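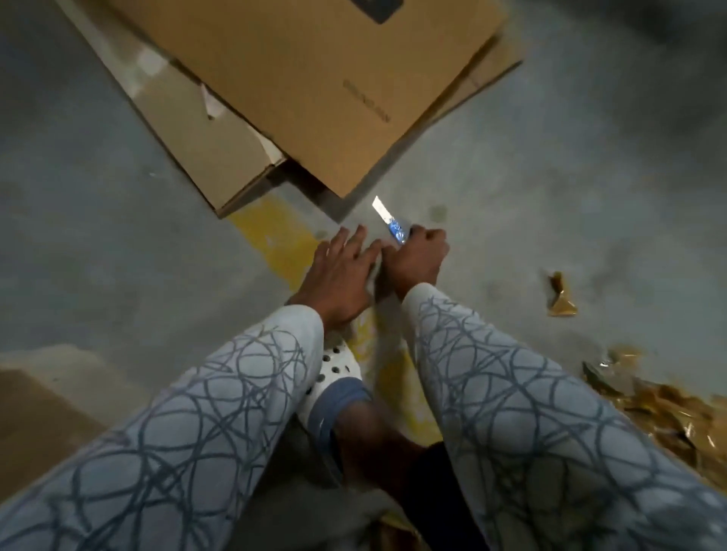 Knife work beside a carton, down on the shop floor.

About us

Hi, I'm Ruxandra Tănase, and I run Filtura. We write the working rules for small warehouses and packing shops that are bringing in robots, and we help people live with those rules once they're taped to the wall. If you've just signed for your first robot arm and you're wondering who's supposed to tell your crew where they can stand, you're in the right place!

I started out opening boxes. My first job was on the receiving side at a parts distributor, and I did it for years before anyone let me near a control cabinet. When the company bought an automatic depalletizer (a big, loud, wonderful thing) it came with a thick manual and a one-hour talk, and then the installers drove off. The manual covered the machine very well. It had almost nothing on the person who'd be kneeling on the floor nearby with a utility knife and a big cardboard box, and that person was me. So I wrote my own page of rules and pinned it up, and it got copied and passed around, and that page is more or less how Filtura began.

What we do

Most of our clients have one or two robots and a lot of hand work going on around them. We come and watch for a couple of days, usually a busy one and a slow one. We talk to whoever does the cutting, sorting and sweeping. Then we write a rule book for that site, in everyday words, and we keep it short. Our longest is 32 pages and I still think it could lose a few.

We read the official safety standards so you don't have to read them alone, but we don't replace them. Your risk assessment has to be done properly by a qualified person, and if you haven't got one yet we'll say so on the first call and wait until you do. We don't sell robots, and we don't take a commission from anyone who does.

House rules we start from

Every site ends up with its own version, but these go into nearly every first draft:

Cartons get opened by hand outside the robot's marked zone. If the marking is too worn to follow easily, repaint it before the next shift.

Both hands in view when the blade is out, and the free hand stays out of the blade's path. Cut away from yourself, and put the blade away before you stand up.

Paper and plastic wrap go in the bin after every carton. Loose film gets into wheels, and it can confuse floor-level sensors too.

Closed, sturdy shoes with a sole that grips, for everybody, visitors included. Check your site's assessment for toe protection.

Anyone can hit stop. No one has to explain themselves before the machine is stopped, and only the person named on the board can start it again.

Sleeves snug at the wrist near anything that turns.

Speed and distance settings are changed by the named person, written in the log and read out at shift change. Yes, out loud. People grumble for a week and then they get used to it.

You'll notice how much of that has to do with people and cardboard. I get teased for it at trade events, but go and read a few near-miss logs and tell me what comes up!

Who we've worked with

Vudeck was our first real client, a mail-order shop with one palletizing cell and a very patient owner. Ursu came next. They repack kitchen goods, and they let us try out our training sessions on their night crew, who had plenty to say (most of it ended up in the second edition). These days we also look after the rule books for Trirkov, across 3 buildings, with a fresh walk-through every February. Between all our sites, 1575 people have sat through our floor training so far. Groups are capped, so it's up to 20 at a time, and we bring the donuts.

How we work

I do the first visit myself. After that you'll get a draft, and we ask that the people doing the work read it before the managers do. They mark it up in pen, we argue a bit, I go home and rewrite it. Then we come back and walk every rule through on the floor, with the machine locked out for the first pass and running for the second. Anything that can't be followed on a busy afternoon gets changed.

We're a small outfit and we book up, so write early if you have an install date. Tell us what the machine does, who works beside it, and what's on the floor at the end of a shift. A rough sketch on the back of a packing slip is fine, I've worked from worse.

Page last updated 7 June 2021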